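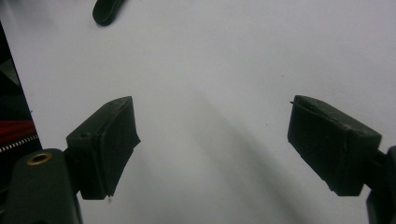
Robots learn the kitchen drawer at Wistholm

2/13/20

I've been promising you something on the Wistholm workshop for ages, and I finally got myself over there (two buses and a long walk past the reservoir, thank you very much). The short version of the news is this: the people at Kwok have started teaching their robot arm to handle small household things, and they're doing it by hand. Someone picks up a gripper on a handle, does the job with it, and the recording of that becomes the lesson. No arm needed in the room at all, at least for the first part.

I'd read the notice they put out last month and, I'll admit, I pictured somebody typing away at a desk. So I was rather pleased to be handed the thing and told to get on with it!

The tool is lighter than I thought it would be. You squeeze, the two fingers close, you let go, they open. There's a camera looking out over the fingers so that what gets recorded is the view the robot will have later on, when it has to do the same job with fingers of the same shape. I'm told the matching shape matters a lot. If you teach with one kind of finger and then ask the arm to use another, it reaches for things in slightly the wrong place and knocks them about. Kwok learned this the slow way last April, with a lot of teaspoons.

Rocío Echeverría runs the recording side, and she was very patient with me. Her target is 2,000 recordings before they try the first proper round of training, and when I visited they had 1,383. I added a few to that, though I have a strong suspicion mine went straight in the bin. My wrist shook. I also kept wanting to turn the tool over to look at it in the middle of a go, and you mustn't do that, as the recording then has a nice long view of the ceiling in it.

"People rush," she told me. "They know how to pick up a bottle opener, so they do it in one snatch. I want it slow enough that there's something to learn from."

So that's what you do. You come in from above, you slow down before you get near, you line the fingers up on either side, and only then do you squeeze. It feels very silly for the first ten minutes and after that it's quite soothing, a bit like shelling peas.
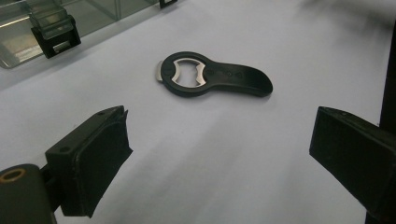 Flat things are the trouble, I was told. A mug stands up and gives you something to get hold of, but a bottle opener lying on a table is thin, and the fingers have to come right down almost to the surface without scraping it. Shiny bits make it worse, because the camera sees a highlight one moment and none the next. And black things held by black fingers are a headache all of their own. Rocío likes having a few of those in the mix for exactly that reason, and she says she'd sooner have the hard ones early.

She also wants every go to be a bit different from the last. Move the object along, turn it round, come at it from the other side. If you put it down in the same spot each time, the arm learns the spot and doesn't learn the object. I put mine back in the same place three times running before she reached over and gave it a shove.

The other half of the work is remote control, which goes on in the next room and which I liked rather less, mainly as I was dreadful at it. You sit with a controller in each hand and watch a screen, and the real arm copies you a moment later. That small delay is horrible! You move, nothing happens, you move some more, and then the arm does both moves at once. The regulars have got used to it and don't seem to notice. They keep this method for jobs where the arm's own reach comes into it, such as getting round a cupboard door, where a person with a hand tool would just lean over and cheat without meaning to.

I asked which way is better and got a long answer, so I'll give you the bit I could follow. Hand recording is much quicker. A good person can manage 48 clean goes in a morning, and most people can be taught it before lunch. Remote control takes far longer to get used to, but the recordings come from the arm itself, so there's less to sort out afterwards. Kwok are doing mostly the first with a helping of the second, and they'll shift the balance depending on how the training round goes.

As for where it's all heading, the first trial is planned for Clindberg, where there's a sheltered housing block with a shared kitchen. The arm would fetch things from a drawer and put them back, and that's all. No cooking, no knives. I was glad to hear about the knives. Nearly everyone I mentioned this to beforehand asked about knives.

There's a smaller workshop at Flasholm doing the same sort of recording with garden tools, and the two lots swap notes, though they don't use the same fingers so they can't simply share recordings. Rocío would love that to change. She mentioned it twice while I was putting my coat on.

If you fancy having a go yourself, Wistholm are taking people on for short recording sessions from April. You don't need to know anything about robots (clearly), but you do need steady hands and you have to be happy doing the same small thing over and over. They've had almost 200 people put their names down already, so I'd get in touch soon. Sessions last two hours with a tea break in the middle, and they pay your bus fare. Left-handers are especially wanted, as they've hardly had any so far and the approach comes out at a different angle.

I've put my own name down, shaky wrist and all. I'll be back in the spring to see how the training round went, and I'm hoping to get over to Flasholm too if I can work out the trains.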